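Search this site
Enter keyword
Go

Flollico Youth Theater — Pre-Season Stage and Shop Inspection
November
Checked by Prasetyo Simanjuntak

Scope: main stage, scene shop, dressing rooms, student lobby. Seating area (216 seats) is covered on a separate form.

1. Fly system and rigging
Lines, locks and arbors inspected. PASS
Comment: Lineset 10 rides heavy on the way in. Rebalance before the Act 2 drop is hung.

2. Batten load limits posted at rail
FAIL
Comment: Old sign still reads 400 lb for every batten. The electrics are rated differently. Replace sign.

3. Orchestra pit cover and edge marking
PASS WITH COMMENT
Comment: Glow tape is worn at stage left. Retape before the first run in the dark.

4. Stairs and platforms, "Killutero" set
FAIL
Comment: Upper platform has no rear guardrail. Students stay off it until one is fitted and checked.

5. Scene shop power tools
PASS WITH COMMENT
Comment: Guard on the Fimar table saw is in place. Key was left in the switch — return it to the lockbox. Grades 6 and under do not enter while tools are running.

6. Paint and solvent storage
PASS
Comment: Cabinet doors self-close. One unlabeled can removed.

7. Dimmer room
PASS WITH COMMENT
Comment: Costume rack stored across the panel. Moved during inspection. Keep floor clear to the yellow line. Raju rack hour meter reads 3,041; filter is due.

8. Fire curtain
NOT TESTED
Comment: Release line was blocked by scenery. Recheck required.

9. Exits and backstage lighting
PASS
Comment: Blue running lights work on both sides. Loading door sticks but opens from inside without a key.

Recheck items 2, 4 and 8 before technical rehearsal. Items 3 and 7 may be closed by the stage manager with initials and a time. 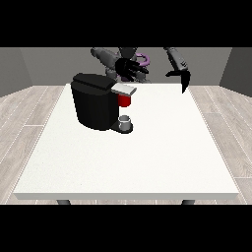 Item 5 stays open until the key is logged back in. Send the signed copy to the production office and post the second one at the rail.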